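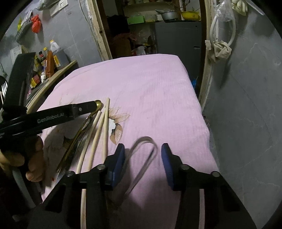 Figure 4. Two hand-held grippers over a bed, with a loop of clear plastic strip between the blue finger pads of the nearer one. Wooden sticks and a long golden metal strip lie on the sheet.

4.2 Thin and awkward objects

We come now to the part of the review that our readers at Palance had been asking for since August, and which we were rather looking forward to ourselves. The Clesell hand-held kit is sold as a pair of grippers with a carrying case and a subscription to the upload service, and most of what has been written about it so far deals with cups, boxes and other things that are easy to get hold of. Homes are full of things that are not so easy, and we wanted to know how a pair would manage with strips, sticks and rods on a soft surface such as a mattress (Figure 4).

Each of our 8 users worked in his or her own home and was given the printed quick-start card and nothing more. We asked them to pick up thin objects, pass them from one gripper to the other and set them down again, for a total of about 100 attempts per person. Nermina Dimitrov went through all of the recordings by hand – a patient piece of work for which the rest of us remain very grateful – and marked every attempt as complete, dropped or unclear.

Chopsticks gave very little trouble, and several users told us they had come to enjoy them. Clear plastic strip was another matter. It springs back when it is let go, and users who had done well with the sticks often needed a second or third try before they felt the pads close on it properly. Metal strip fell somewhere in between, with most of the drops coming at the handover.

We should add a word about comfort. Two users found the handles tiring toward the end of a long session, and one of them said she would gladly trade a little grip force for a lighter trigger. The Prenico kit, which we discuss in Section 5, has a softer trigger but comes with a single gripper, so the handover task could not be repeated with it.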